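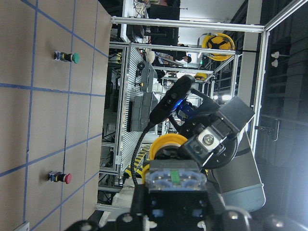 Re: Open day at the Villach shop, what did they show?

Sunday, August 27, 2023
From: Quezada list member

> Did anyone get to the Prokico open day? I'd like to know
> if the button demo is the same one they ran in spring, and
> whether it's worth the drive for the second session.

I went. It is a different demo. They now have a green button and a red button on a table marked off with blue tape in a grid. Between runs one of the staff moves the buttons to other cells, and the arm has to find them and press whichever color is called. There is a second arm in the cell with a depth sensor on it.

They said they did 493 presses the week before and missed 60. Most of the misses were on the red one, and they did not have an explanation yet. While I stood there it missed once, backed off and tried again.

The talk on the Zendlow controller ran 80 minutes and was mostly slides. Skip it if you have read the manual. The questions afterward were better, especially on how they recalibrate when a sensor gets bumped.

If you go to the second session, get there before it opens at 900 hours. Parking in Villach was easy early and bad by lunch. I did not ask about the conveyor, so if someone else goes, please find out whether it will be part of the next demo.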